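Results and discussion

Our group followed two small mining explorers, Cemel and Corargate, from July until 18th September and compared how their share prices moved after drilling news. Slavica collected the company announcements and Obaidul kept the price table.

Cemel put out two updates on its copper project. The first reported over 60 meters of low-grade rock, and the shares fell the same day.

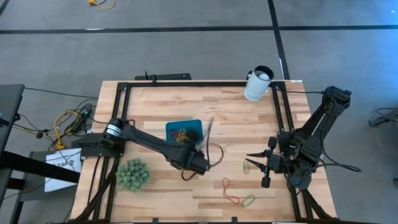

Corargate said less – one short notice on a 90-meter hole – and its price hardly changed. We had expected a bigger move. Trading in Corargate was thin, so a few orders could have hidden any reaction.

Two companies are too few to show a pattern. Next term Setareh wants to add Zistard and use daily trading volume as well as price.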